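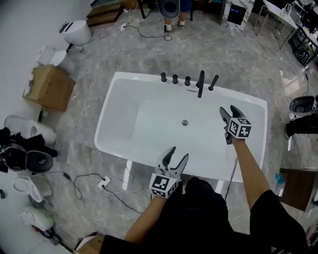
Tub station, bathroom fixtures room, with the hand-held grippers and marker cubes in use.

Progress report to Carnovar, second period
Good practice for hand-held gripper work in bathroom fixture handling
Submitted by Cristóbal Yáñez, Virstead

1. Where we are

The draft rules went to your office in November. This report covers the work since then, which was mostly trying the rules out on the floor and rewriting the ones people could not follow. The draft now has 16 rules, in the order an operator meets them during a session. The Cabral and Pundine sites each have a copy and have sent comments on the first half. Comments on the second half are still coming in.

2. Rules changed this period

Rule 2, cables. The old text said "keep cables tidy," and every site read that differently. The new text says that power strips and cords stay outside the operator's walking area, and that any cable hanging from a gripper must have enough slack to reach the far rim of the fixture without pulling. Our own room does not fully meet this yet. There are still cords and a power strip on the floor to the side of the tub, and we have asked for wall-mounted power on that side.

Rule 5, marker cubes. Cubes are checked before each session for scratches, peeling corners and movement at the mount. A cube that moves under light finger pressure is taken out of use and the gripper is calibrated again before it goes back. Pundine asked if tape could be used as a short-term fix. We said no.

Rule 7, reach. The operator stands at the near edge of the tub with both feet flat. If a handle or the shower wand can't be reached that way, the operator walks to the other side. Leaning a hip or a forearm on the rim is not allowed, as a freestanding tub can shift.

Rule 9, second person. Anyone else in the room stays beyond the far end of the fixture and does not hand things over while a recording is running. Cabral wants an exception for training new operators. I am in favor of it, but the wording is not settled.

Rule 12, parts on the floor. Toilets, seats and tanks waiting for their turn are kept along the walls. We took out the minimum distance that was in the first draft. The three rooms are too different in size for one number to work, so each site will now set its own and write it on the session sheet.

3. Sessions

We have completed over 200 sessions under the draft rules, against a target of 1000 for the full grant. This is behind plan. The main cause is the time taken by the pre-session check, which operators found long and repetitive. A shorter sheet went into use on a Wednesday two weeks ago - it fits on one side of paper and removes the questions that were asked twice.

4. Problems

The session sheets from Cabral do not record which gripper was in which hand. We can't use them to judge Rule 5, and they will need to be left out of that part of the review.

Rule 14, on cleaning the jaws between fixtures, has not been tested at all.

5. Next period

Finish the comments on Rules 9 through 16. Move the power strip. Test Rule 14 at Pundine first. Send you a second full draft, with the site distances for Rule 12 attached as a table.

No change to the budget is requested.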